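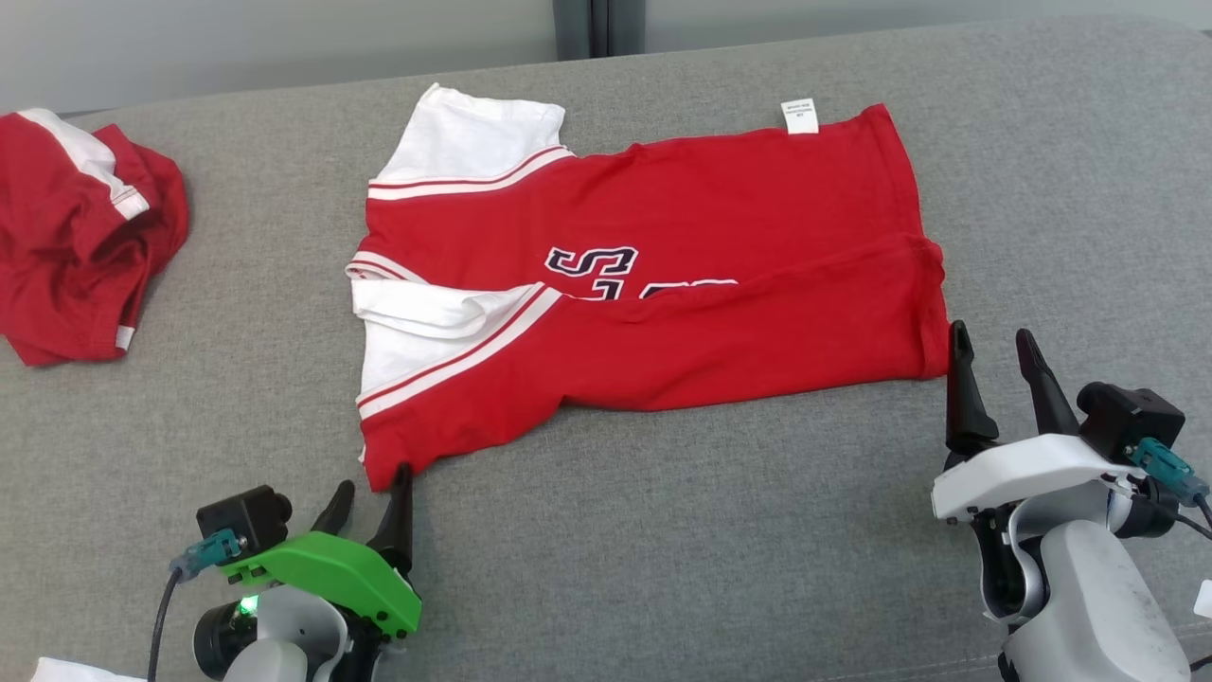

Home Stories Archive About Submit

Feb 12, 2026
By the night operator

The Crease

The order from Wevis was for 3000 folds. Each one had to start from a bad position and end in a square. Episodes that failed were kept in a separate folder and paid at half rate.

I worked the leader arms at Rosser, second station, facing the sofa. What my hands did, the grippers did a moment later. The file recorded the joint angles, the video and the time. It did not record the operator.

By August we had passed 1000. The red shirts were the slow ones. The cloth doubled over on itself along a diagonal, and the arm that held the hem had to wait while the other went looking for the edge. My average on a red shirt was 46 seconds. The instructions said not to hesitate, as the model would learn the hesitation.

I hesitated anyway. Before each pull I lifted the corner a little and let the weight of the cloth show me where the fold ran. My mother did this with sheets. I had not thought of it as a method, and there was no field for it in the log.

In winter they loaded the first trained policy, which the people at Wevis called Flurkusine. I was told to sit with my hands off the leader arms and press the pedal if anything caught.

It took the corner. It lifted it a little and stopped.

The engineer played the trace back twice. "Dead time," he said. "It's in almost every run. We can filter it out."

He filtered it out that afternoon. The new version went straight to the pull, and the crease stayed in the shirt. He ran 2 more with the same result and wrote down the numbers - then he put the old weights back and left the ticket open.

I asked whether I should change anything in my own episodes.

"Do them the way you do them," he said.

I reset the counter, threw a shirt down on the cushion and put my hands back in the grips.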